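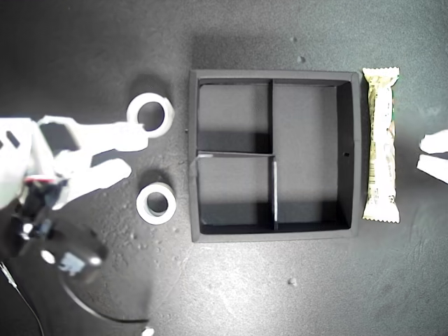 Tarkari is a growing set of two-arm sorting and handling examples, recorded at Baudry by people driving both grippers by hand. We love how much a policy can pick up from plain things like tape rolls and snack bars!

## What's inside

- 540 episodes (500 train, 40 held out)
- top and wrist views, plus joint positions 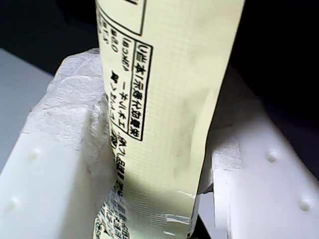 Soft packages get their own folder, `soft/`, with 60 episodes. Failed grasps stay in and are marked `retry`, so please use them too!

## Contact

Mathis Carré. New objects are very welcome.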